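Kirkura Finger Sleeves for two-finger grippers

Soft dark covers for smooth and slippery parts

The Kirkura sleeve is pulled over the finger of your gripper and gives it a better hold on glossy plastic, glass and painted metal. The material can form wrinkles when the finger closes. This is normal and does not reduce the grip.

One set contains 3 pairs. We advise to change a pair after 2000 grips, or earlier when you see a cut in the surface.

Mounting: open the gripper fully, switch off the power, and pull each sleeve down until it reaches the base of the finger. Do not use oil or soap for this. Clean with a damp cloth only.

Article number: 328
Color: near black, light green tint
Delivery: from our stock in Plonen
Minimum order for resellers: 200 sets

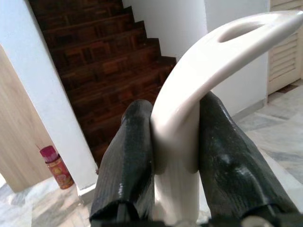
Sleeved fingers holding a curved white plastic part by its stem.

For curved parts we recommend to grip on the straight section, where both sleeves can press flat. Questions about other finger sizes can be sent to Karlijn De Haan at our sales desk. Please mention the width and length of your finger in millimeters.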